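Toma Overshirt, Heavy Twill

Posted February 3, 2025 by Pondeo Product Desk
12 comments | 50 shares

The Toma is a boxy overshirt in 12 oz cotton twill, cut to go over a hooded sweatshirt without pulling at the shoulder. It replaces the earlier canvas version, which has been discontinued. The production run is 3,013 pieces across all sizes and both colours, sewn at the Fomudar workroom from cloth woven by Ernska. There is no seasonal graphic, and the only external branding is a woven tab at the left side seam.

Fabric

The cloth is a right-hand twill in ring-spun cotton, dyed in the piece and then washed once before cutting. Washing first removes most of the shrinkage, and it means that the pattern pieces are cut to their final size. Some movement remains in the length. Expect the body and sleeves to come up slightly shorter after the first home wash and to hold from then on.

The twill has no elastane. It is stiff when new, particularly across the yoke, where there are two layers. It softens at the elbows first and the collar last. Anyone used to lighter shirting will notice the weight, and a full-length rail of these needs solid hangers – wire ones mark the shoulder.

Colours are black and drab olive. The black is a sulphur dye and will fade along the seams and pocket edges. The olive is a reactive dye and is more stable. Neither has been enzyme-treated or stone-washed, so any wear on the garment will be the owner's.

Construction

Main seams are flat-felled with twin needle stitching. The armhole is felled too, which adds some bulk but leaves no raw edge inside. The side seams finish in a short vent with a bar tack at the top. On the canvas version this vent was left without a tack and a number of shirts were returned with the seam opening upwards. The tack was added in July and is on every piece in the current run.

Buttons are corozo, four-hole, sewn through with a thread shank. The front has six and each cuff has two, which gives a tight and a loose setting. A spare of each size is stitched to the care label. Buttonholes are cut after sewing, so a little fluff at the edge is normal on a new shirt and can be trimmed with small scissors.

The collar is a one-piece camp shape with a light non-woven interlining. It will lie flat or stand if the top button is closed. It has no collar stand.

Pockets

There are two patch pockets at the chest and two larger ones at the hip. The chest pockets have flaps. The left flap has a narrow gap in the stitching at the front edge for a pen. The hip pockets are open at the top and also open from behind, so that the hand goes in at the side. The two openings lead to separate compartments, the rear one lined in brushed cotton.

An internal pocket on the right side is deep enough for a paperback. It is hung from the facing and is not sewn to the body, and it will swing if loaded with anything heavy.
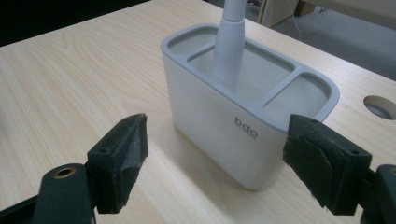 One buyer of the olive, in a comment left under the previous listing, said the rear hip pockets were the best thing on it but that keys worked their way out when sitting in a car. The angle of the opening has since been made steeper. Small items are still better kept in the chest.

Fit and sizing

The block is wide and short. The shoulder seam is meant to drop past the natural shoulder, and the hem should sit at the bottom of a trouser pocket. Take your usual size for wear over knitwear or a sweatshirt. Go down one for wear over a T-shirt only. Going down two is not recommended, as the sleeve becomes too short before the body looks trim.

Sizes run from XS to XXL. Sleeve length changes less between sizes than chest width does, so taller customers on the border between two sizes should pick the larger. The pattern is the same for men and women and buttons left over right.

A paper size chart is included in each parcel. To compare with something you own, lay it flat with the front closed and measure straight across from armpit to armpit, then from the collar seam down the centre back. Do not pull the cloth tight. Measurements on the chart are of the garment and not of the body.

Testing

A sample from the first batch of cloth went through 50 wash cycles at Fomudar before cutting was approved. Seams were intact at the end of the test. One cuff button had lost its shank and the sewing specification was changed as a result, with more turns of thread. Colour loss on the black was heavier than on the olive, in line with the dye types.

The cloth is not waterproof and has no coating. It will take light drizzle for a short time. Once soaked it is slow to dry, and it becomes heavy.

Care

Wash cold, inside out, with the buttons fastened. Wash the black separately for the first few washes, as loose dye will transfer to pale fabric and may also mark light upholstery before the first wash. Do not bleach. Do not tumble dry. Hang from the hem if possible, or over a thick rail. Iron on the reverse with steam while slightly damp – the pocket flaps in particular curl if left to dry on their own.

Dry cleaning is possible but strips some of the finish and is not needed.

Repairs

Pondeo repairs seams, buttons and pocket corners on any Toma for the cost of return postage. Tears in the cloth are patched from offcuts kept from the same dye lot, while these last. A patch on a worn shirt will be darker than the cloth around it. Please wash the shirt before sending it. Unwashed items are returned as received.

Stock and delivery

The first delivery to the webshop is 216 pieces, mostly in M and L, and the remainder will follow in batches as the workroom finishes them. Sizes shown as unavailable are usually still to come. There is no waiting list. Stock at other shops is held separately and cannot be reserved through this page.

Unworn shirts with the tab and labels attached can be returned or exchanged. Exchanges between colours are treated as a return and a new order, so a size may sell out in between. Shirts that have been washed, hemmed or printed on cannot be taken back unless there is a fault in the making.

Customers who print or embroider on blanks should note that the felled seams on the side and armhole will not sit flat under a standard platen. The back panel below the yoke is clear of seams and takes screen ink well. Curing at high heat will darken the olive slightly.

Contact: use the form on the Pondeo help page
© 2025 Pondeo. All rights reserved.
Back to top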